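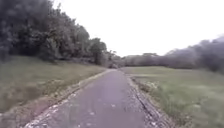
*A narrow paved path between grassy verges.*

## Setting up recurring invoices in Drollell

I put this off for months and then did it in one sitting, so don't be scared of it! You'll need an admin login and at least one saved customer.

1. Open **Billing > Schedules** and click **New schedule**.
2. Pick the customer. If the name is grayed out, their billing email is missing (go add it, then come back).
3. Choose how often the invoice goes out. I use monthly for nearly everybody.
4. Set the payment terms and type your reminder text.

**Note:** The reminder box holds 70 characters, spaces included. Mine was way over the first time and Drollell just chopped it.

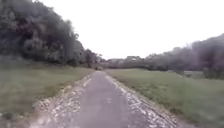 *Asphalt path with pale gravel borders.*

5. Add your line items from the catalog. Prices get copied in at this point — if you change the catalog later, the schedule keeps the old ones.
6. Click **Preview** and read the whole thing, tax line too.
7. Switch the status from **Draft** to **Active**.

**Caution:** If you set a start date in the past, Drollell sends every missed invoice at once. I did this to Areeba Butt's account and had to void the lot by hand.

To pause a schedule, open it and click **Hold**. Anything already sent stays in the customer's balance.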